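Subject: Re: [cell-users] Open day at Zullanora, what did they show?

Oona Kettunen wrote:

> I couldn't get to the Zullanora open day in May. Did they run the vise cell on real hardware or only in simulation? And is it worth asking Gimel for a visit of our own?

Hi Oona,

Both, but mostly simulation. The real arm was running in the back hall and you could watch it through the fence. The talk itself was done on a big screen with the simulated cell, so they could stop it and move things between runs.

The job is small-part handling: one arm, a two-fingered gripper, a vise, a tray for parts and a plate with a grid of holes. Here the gripper is over the vise, about to grasp a part.

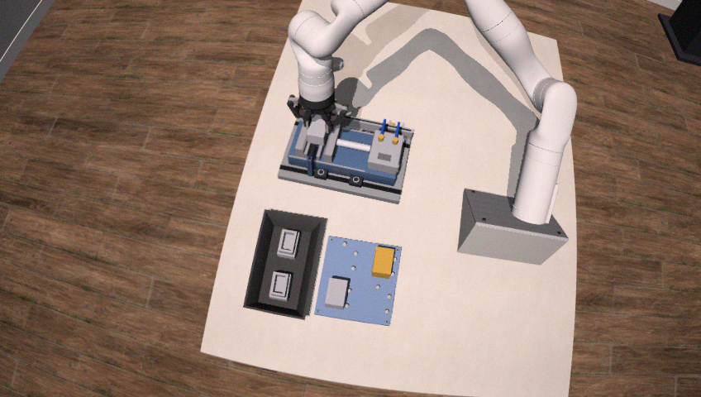 Gimel's engineer said they ran the sequence 300 times in simulation before trying it in the hall. I asked how long a layout change takes. The answer was 2 hours if only the tray moves, and most of a day if the vise does — they redo all the approach points in that case.

Questions were kept to the end and ran over. Someone from Ojala wanted to know about worn jaws and didn't get much of an answer. The Plokness people asked for the scene files. Those will be shared with anyone who signed the sheet at the door, and I did, so I can pass them on once they arrive.

As for a visit, I would ask. They take groups of up to 6, and you get closer to the real cell than we did. Mention ticket 2354 when you write to them — it's the one I opened about gripper clearance, and they said they'd go through it in person.

I have four pages of notes, not typed up yet.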